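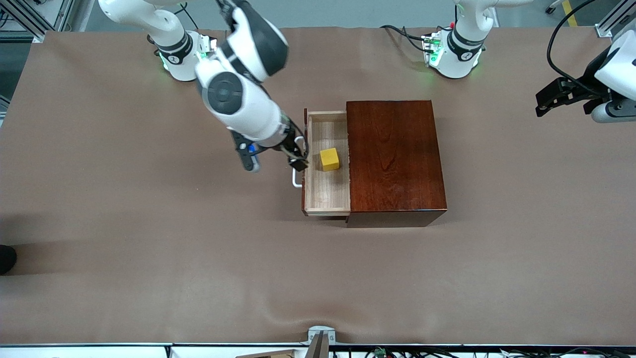 April, 7:40 a.m.

Second trial of the shellac schedule on the Jeditz cabinet panels. Sneha mixed the batch last night from dewaxed flake, 300 g to the liter, and left it covered on the shelf by the sink. Strained it this morning through a paint filter. Very little residue. It is a heavy mix, so everything below is cut one to one with alcohol before it goes on.

Panels are cherry offcuts from the Ketier order, planed and sanded to 220. Numbered on the back in pencil, 1 to 17. Odd numbers get the pad, even numbers get the brush. Panel 9 has a knot near one corner and should be left out of any gloss comparison.

**First coat.** Pad went on clean. Brush left ridges at the start of each stroke on panels 4 and 6, same as in the first trial. Changed to the wider brush from panel 8 on and the ridges mostly went away. Panel 12 has a run down one edge — my fault, overloaded.

**Second coat.** Waited 2 hours. Jean thinks this is too short in a cold shop and she may be right, as the pad dragged on panels 3 and 5. Stopped, left them alone for the rest of the morning, and came back after lunch. No drag then. Schedule sheet should say "until it does not stick to the back of a finger" and drop the fixed time.

**Rubbing out.** Gray pad, light pressure, with the grain only. Cut through on the edges of 7 and 11. The edges need breaking before the first coat, and one fewer pass with the gray pad. Maya's note from the Yule job says the same thing and I had not read it.

Water test: one drop from the pipette on panels 1 and 2, left for an hour under a glass. Faint white ring on 2, none that I can find on 1. One pair proves nothing. Repeat on the remaining panels once they have had a week, and put the drop at the center this time so the edges stay clean for the wear test.

Color: warmer than the client sample under the shop tubes, close to it by the window. Callum wants a blonde flake tried before we commit. We have a part bag, date on the label unreadable. Test a spoonful on glass first; if it is still tacky the next day, throw out the bag.

Open items:

- Agustina to ask Jeditz which light the cabinets will hang under
- order alcohol, one can left
- relabel the two jars marked "thin"
- panels 14 and 16 still need their second coat

Wide brush is in the alcohol jar with the lid on. Please leave it there.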